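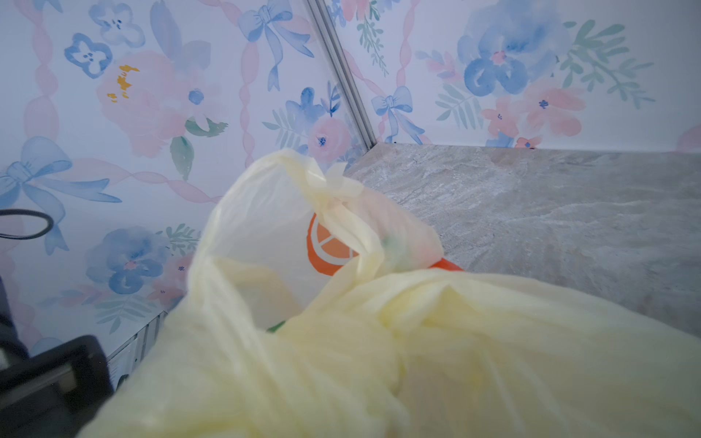

Unport sells its grocery put-away service in two tiers, and the difference between them is one word in the data sheet: "bagged." The lower tier handles items already standing on a counter. The upper tier costs $2000 more and claims to start from the bag. I think the upper tier is priced fairly and described badly. A thin plastic shopping bag is the hardest object in most kitchens. Take a pale yellow one on a marble-patterned counter, pushed into the corner against floral wallpaper. The film is translucent, so green patches inside it read as color with no usable edge. The orange citrus slice printed on the outside has a far cleaner outline than anything in the bag, and a fold of plastic lies across part of it. A planner that trusts strong edges will reach for the logo.

The sheet quotes a payload, a cycle time and a grip force. None of these tells a buyer what happens at the mouth of the bag. The figures that matter are how often the gripper closes on film alone, and how often it pulls the whole bag along with the item. Mititz and Laryea leave both out as well, so Unport is in ordinary company here. Ordinary company is a poor defense at this price.

Nkrumah Ayaaba, who set up the Amatwood trial units, argues that a wrist camera makes the published numbers less important, as the arm can look again after every failed grasp. I agree with half of that. Looking again helps when the second view holds new information. With crumpled film it often holds a new set of creases.

My proposal is modest. Run 100 bags, thin film only, half of them with printing. Report every grasp, including the ones that came up with plastic and nothing else. Publish it next to the payload figure by the end of September. If the result is good, the upper tier will sell itself at $3000. If it is poor, buyers with paper bags can still make a sensible choice, and the rest of us can unpack by hand and buy the lower tier.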